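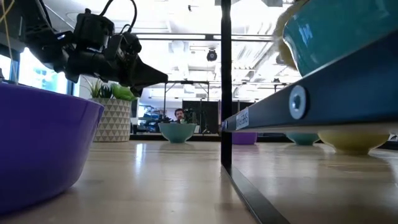 I've been fighting with my grasp planner for most of January and I'd like some opinions before I rip half of it out. The short version is that Stestovel (our planning layer, for those who missed my earlier threads) picks perfectly sensible grasps when the bowls sit well apart, and then gets very confused about which bowl is which as soon as one is partly hidden. Look at the small purple bowl near the bottom of the black pole, partly behind the pole and the shelf, and then at the big purple one up front. Same color, wildly different apparent size, and my tracker is quite happy to decide that they are one object that has teleported. When that happens the planner throws away its current plan and starts over, and the arm stands there thinking while I go and make coffee.

What I have now: segmentation on each camera, a color histogram per mask, a rough depth, and a matching step that carries IDs from one update to the next. The matching cost is mostly color, with a bit of position mixed in. I went through the last batch of logs and counted 1,487 ID swaps, and the great majority are purple for purple or teal for teal. So, two questions. Would you drop color from the matching cost completely? And would you let the planner hold on to an old pose for a hidden object, or make it wait for a fresh one?

Sorry for the long post, I wanted to get it all in one place.

– cellar_door_kin

pirmin_a wrote:

Hello, and no need to be sorry, I like a post with some meat on it. Pirmin Aigner, I wrote a good part of the tracking code in Fiore, so take this with the usual grain of salt since I am going to recommend what I already use.

I would take color out of the frame-to-frame matching and keep it only for the first time an object shows up. Color tells you what kind of thing you have. It can't tell you which one of them, and with a set of bowls in repeating colors you're asking it to do precisely that. Position in the table frame, predicted forward, with a gate of a couple of bowl widths, will get you most of the way there. If nothing falls inside the gate, start a new track and leave the old one alone for a while.

How long is a while? In Fiore I keep a hidden track for two seconds if the arm is moving and practically forever if it isn't. A bowl that nobody has touched is still where it was.

rimshot wrote:

I'm going to disagree with Pirmin a little, in a friendly way! I tried the "practically forever" rule and it bit me hard. Our arm nudged something with the back of the wrist, on the side no camera could see, and the planner went on believing in the old pose for the rest of the run. It planned a lovely approach to a bowl that had slid a hand's width to the left. I'd much prefer a pose whose uncertainty grows whenever any link of the arm comes near it, visible or hidden, and a planner that reads that number and says no thank you, go and look again.

It's more work, I know. But "moving or not moving" is too blunt a switch.

pirmin_a wrote:

That's fair, and I should have said that my cell is very tame. We have nothing hanging over the table, and the arm only ever comes down from straight above. With a shelf rail in the way like the one in the picture, and bowls both on it and under it, I would probably want your version too. I still think the two-second rule is a decent starting point for someone who needs to see improvement by this evening.

guido_fontana wrote:

Can I be the annoying one and ask about the depth? You wrote "a rough depth" and went right past it, and I suspect half of your trouble lives there. Glossy bowls on a shiny tabletop are a miserable thing for depth. You can see the bowls faintly mirrored in the wood in your own picture. My segmentation once gave a reflection its own mask, its own ID and, heaven help us, its own grasp, pointing down through the table. I spent a whole weekend on the matcher before I looked at the raw point cloud and felt very silly.

Cheap fix: fit the table plane, throw out any mask whose points are mostly below it, and do that before the matching step so that the ghosts never get an ID in the first place.

Guido

cellar_door_kin wrote:

Oh, Guido, you may have saved me a weekend of my own. I just replayed one of the bad runs with the raw points turned on, and there is a whole little upside-down colony under the table plane. I filter on height, but only AFTER matching, so the ghosts get IDs and then vanish and leave their IDs lying around for anyone to pick up. I'm going to swap the order tonight.

Pirmin, I'll take color out at the same time – or do you all think I should change one thing at a time so I know which one helped?

rimshot wrote:

One thing at a time! Filter first, rerun the same logs, write down the swaps, then color. You'll thank yourself in the spring.

pirmin_a wrote:

I would do both tonight and sort out the credit later, but I am known to be impatient.

omen_user_2 wrote:

Small addition from the Omen side, in case you ever move your logs over. The replay tool runs perception with the original timestamps by default, so a slow filter looks free in replay and then costs you on the live arm. Turn on real-time pacing before you compare anything. It cost me two days to find that checkbox.

cellar_door_kin wrote:

First result, with only the filter moved ahead of matching: the below-table IDs are gone, and the planner restarts much less often on the same logs. Purple still swaps with purple when the small one gets covered, so color is next, and then I'll try rimshot's growing uncertainty. I'll post the matching code once I've cleaned out the embarrassing comments. Thanks, all of you, this was a much nicer evening than I had planned for.

Search this forum
Enter keywords
Titles only

Related threads
Cellel driver drops joint states after reconnect
Gating distance for slow-moving objects, what do you use?
Stestovel: replanning in the middle of an approach
Table plane fit drifts as the room gets brighter
Fiore tracker, how to save and reload tracks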